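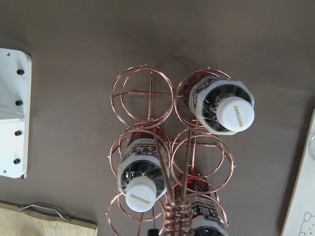

Transit treaty between Zirnavby and Drolcombe – who really gains from it?

burgi_h
Wednesday, 21:14
Good evening all. I have now read the whole transit treaty, including the annexes, and I would like to hear other opinions. My impression is that Zirnavby gave away too much. The freight quota goes up to 484 lorries per day, and in return we receive only a seat in the joint border commission. The commission has 8 members and can only recommend, so I ask myself what this seat is worth.
Please excuse my English, it is my third language.
Burgi Haslinger

Broltik
Wednesday, 21:40
A seat is a seat. Before this we had no seat anywhere and Drolcombe closed the pass whenever it liked. You forget the winter when the dairy lorries stood in the valley for days.

luzius.w
Wednesday, 22:02
I don't agree with Broltik, but also not fully with Burgi. The recommendations are not binding, this is correct. But article 75 says that a government which does not follow a recommendation must give its reasons in writing, and these reasons are published. For a small country this is quite useful. Drolcombe cares very much what its other trade partners think.

burgi_h
Wednesday, 22:20
Luzius, thank you, I had read article 75 in another way. In my copy it says "may be published". Do you use the official translation or the one from the newspaper?

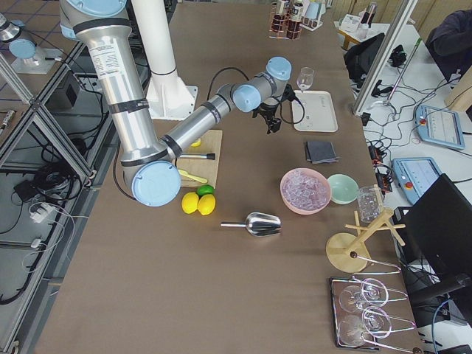
I ask because the two differ in several places. In the newspaper version the word "shall" is almost everywhere replaced by "will", and for a lawyer this can be a big difference – at least in my language it would be.

luzius.w
Wednesday, 22:31
The newspaper one. Then I must take back half of what I wrote. I will look in the official text tomorrow.

pass_road
Wednesday, 22:48
Everybody speaks about the commission and no word about the villages. The treaty has 208 pages and the noise at night gets one paragraph. My parents live beside the road. I would happily give the seat back for a closed road between ten and five.

Broltik
Wednesday, 23:05
@pass_road I am sorry for your parents, but noise is a domestic matter. Our own parliament can make a night rule any time it wants. It does not need Drolcombe for that.

pass_road
Wednesday, 23:11
It does need Drolcombe. Read annex 3. Any limit on the hours must be agreed by both sides.

burgi_h
Wednesday, 23:26
pass_road is right about annex 3, I have it open now. Minister Lüthi said in the debate that we keep "full control of our roads". I cannot bring these two things together. Maybe she meant only the local roads, but then she should have said it.

luzius.w
Thursday, 07:50
So, I have the official text now. It is "may be published", as Burgi wrote. I was wrong there. But the duty to give reasons in writing stays, and our parliament can ask to see them. I still find the treaty acceptable, only less than yesterday.
Luzius Wieser

Broltik
Thursday, 08:15
I stay with my opinion. An open pass is worth more to us than to them.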